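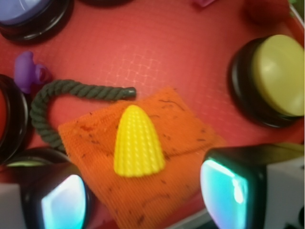 Ticket 735: microfiber cloths coming out of the wash covered in dark lint
Status: closed
Opened by: Yareli Camacho
Area: toy room, cleaning supplies and laundry
Month: January

Original report. The orange cleaning cloths for the toy trays are returning from the laundry with lint on them and are leaving it on the trays and the toys. The problem started after the change of washer at the Divley building. The cloths are the ribbed orange kind from Lanz, used with plain water or with the Mesow spray to wipe the hard plastic toys at close of day. The one on the red tray under the yellow corn cob is typical of the current state: small dark strands and bits of lint or hair spread over the ribbing, with more toward one corner and along the bottom. On a smooth yellow toy the strands are easy to see and can be picked off by hand. On a toy with molded bumps they settle between the rows and have to be brushed out. Blue and white cloths from the kitchen do not show the same thing, or show it less.

Requested: find where the lint comes from, and say whether the existing cloths can be saved or have to be replaced.

Log

Entry 1, 9:10 a.m.
Confirmed the report. Took two orange cloths from the clean shelf, shook them over a sheet of white paper. Very little came off. Ran a strip of packing tape over each. Strands came off on the tape, mostly dark, short, mixed with a few longer ones that look like hair. The material is caught in the pile and does not shake loose. A cloth from an unopened pack gave clean tape.

Entry 2, 9:40 a.m.
Checked how the cloths get to the laundry. They go into the gray bin by the toy room door. The same bin receives the dress-up clothes, the felt play mats and the floor cushion covers. All of it is emptied into one bag and washed in one load. With the old washer the cloths were done separately because the drum was too small for everything. The new machine is a Skundberg front loader and takes the full bag.

Entry 3, 11:15 a.m.
Looked at the Skundberg settings. The load is being run on program 7, mixed cotton, warm, with fabric softener. Softener should not be used on microfiber. It coats the fiber and the cloth stops picking up water properly. Drop test: a few drops of water on the laundered cloth stayed on the surface before soaking in. On the new cloth they went in right away.

Entry 4, 1:30 p.m.
Opened the pump filter at the bottom of the Skundberg. Felt fiber, hair, one button, a piece of string. Cleaned and refitted. Ran a rinse with the drum empty, opened the filter again, small amount of gray fluff. Second rinse, filter clean. The door gasket also had a ring of lint in the lower fold. Wiped out with a paper towel.

Comment from Yareli Camacho
The filter had not been opened since the machine was installed. I did not know there was one. Can the dark color come from the mats? They are charcoal.

Reply
Probably a large part of it. The short strands on the tape match loose fiber from the edge of a charcoal mat, compared side by side under the desk lamp. The long ones do not. Those are hair from the cushions or the dress-up clothes. Test in the next entry.

Entry 5, next morning, 8:20 a.m.
Two test loads.
Load A: four new orange cloths with one charcoal mat, program 7, softener in the drawer as before.
Load B: four new orange cloths alone, warm, liquid detergent, no softener, extra rinse.
Both air dried on the rack.
Result A: dark strands on all four cloths, visible without tape. Heaviest on the ribbed face.
Result B: no strands visible. Tape clean on three cloths, one short strand on the fourth.
Cause confirmed as the shared load. Softener is a separate fault and does not explain the lint by itself, but it does explain the streaks that were mentioned in the earlier ticket, 403. Cross-referenced there.

Entry 6, 10:45 a.m.
Attempted recovery of the affected cloths.
Method 1: lint roller, dry. Takes the loose top layer. Leaves whatever is down between the ribs.
Method 2: stiff nylon brush, dry, brushing along the ribs. Better. Brushing across the ribs pushes the lint in deeper.
Method 3: soak in warm water with a little liquid detergent, brush along the ribs while wet, rinse, then wash on the load B settings. Best result of the three. After two washes the drop test was back to normal. Tape still picked up an occasional strand.
The tumble dryer was tried on low with one cloth. Its lint screen had been left full from the cushion covers and the cloth came out worse than it went in. Screen cleaned. Cloths are to be air dried regardless.

Entry 7, 2:05 p.m.
Cleaned the trays and toys that had been wiped with the affected cloths.
Flat tray surface: damp paper towel, then dry.
Smooth plastic: same.
Corn cob and other toys with raised kernels or ridges: soft toothbrush under running water, base down so it drains, then stand on the rack.
Rope pieces: not wiped with a cloth at all from here on. The twist holds lint and pulls more out of the fabric. Tape or a vacuum nozzle on low. The twisted green rope is to be lifted off before a cloth is put down on the tray.
Small clips and pegs: in the mesh bag, swished in the basin.

Comment from Yareli Camacho
Cloths are also being left on the trays with toys on top of them. Should that stop as well?

Reply
Yes, for storage. A cloth left on a tray collects whatever falls on it and gives it back at the next wipe. Used cloths into the bin, clean ones on the shelf, none left on trays overnight.

Change made
Separate bin for cleaning cloths, with a lid, labeled CLOTHS ONLY. Gray bin stays for mats, covers and clothes.
Cloths washed on their own or with other microfiber. No softener. Extra rinse on.
Softener drawer rinsed out. Residue had been carrying over into loads where none was added.
Skundberg filter and gasket checked every two weeks. Sheet taped inside the cupboard door.
Charcoal mats washed in a zippered bag.
Ribbed cloths brushed along the ribs if lint is visible. If tape still comes up dark after two washes, move the cloth to floor use and cut one corner off so it does not go back on the toy shelf.

Entry 8, two weeks later, 4:15 p.m.
Follow-up. Took three orange cloths from the clean shelf and one from the bin. Tape clean on the shelf cloths. The used one had a few strands, consistent with a day of wiping. Filter opened: light fluff, no felt. Gasket clean. One charcoal mat was found in the CLOTHS ONLY bin and moved. Label repeated on the front of the bin, since the one on the lid cannot be read when the lid is up.

Replacement: one pack of the Lanz cloths ordered to make up for those moved to floor use. Delivery goes to the Divley front desk. Wash before first use, separately, as the orange dye runs a little in the first wash.

Closed by agreement with Y. Camacho. Reopen under the same number if dark strands return on cloths washed by the new settings. Attach the tape strip.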